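The Butterfly Cloth

Print this page | E-mail this story

My aunt Carmela left me her house in Ternham, her debts at the Wróbel bakery (437 in cash, mostly poppy seed rolls) and a letter saying I was not to marry anybody from Gudon. I was fifty-two and had been married to a man from Gudon for most of my life, so I figured the letter was old.

I drove up in October with my friend Geeta, who is good at other people's houses. She can throw out a stranger's Christmas cards without even sitting down! I can't. I read every one, and then I read them to her, and by four in the afternoon we had cleared one shelf. 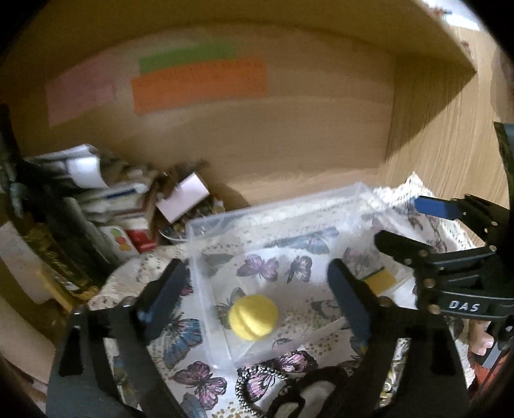 Reading time: 2 minutes

"Who's Kamia?" Geeta asked me. She was holding a bundle of envelopes tied up with kitchen string, all addressed in my aunt's big looping hand, all stamped, none of them mailed.

I said Kamia was a boat. It was, too, a little green ferry that ran over to Gudon when I was a girl, and my aunt sold tickets for it one summer and never talked about it after. But you don't write letters to a boat. So we opened one (I know, I know) and it began, "Dear Kamia, tell him I was on the dock." That was the whole thing. The next one said, "Tell him I had the blue coat on." The one after that was just the weather.

Geeta made tea. I went next door to Barbara Sikora, who is ninety and has lived on that street since before it was paved, and I asked her straight out who the man was.

"Which one?" said Barbara, and she laughed so hard I had to hold her cup.

Then she told me. He ran the engine, he had lovely ears, and he waited on the Gudon side for a whole evening while my aunt waited on ours, each of them sure the other one had said they'd come across. The last boat went over empty and came back empty. After that they were both too proud to ask.

"What was his name?" I said.
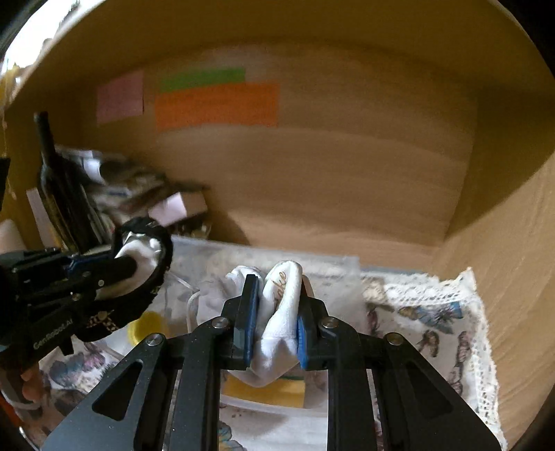

White socks, one with gold lettering.

Barbara had to think. She went through the alphabet out loud, and when she got to H she stopped and patted my hand, and I knew before she said it, because I'd been signing it on checks for twenty-nine years. Herrero. My husband's father, with the ears!

I walked back and told Geeta, who put down the trash bag for the first time all day. We sat on the stairs and ate the last of the rolls. Then I called home, and when my husband picked up I asked him if his dad had ever mentioned a blue coat.

"Rocío," he said, "hang on, let me turn the radio down."

Print this page | E-mail this story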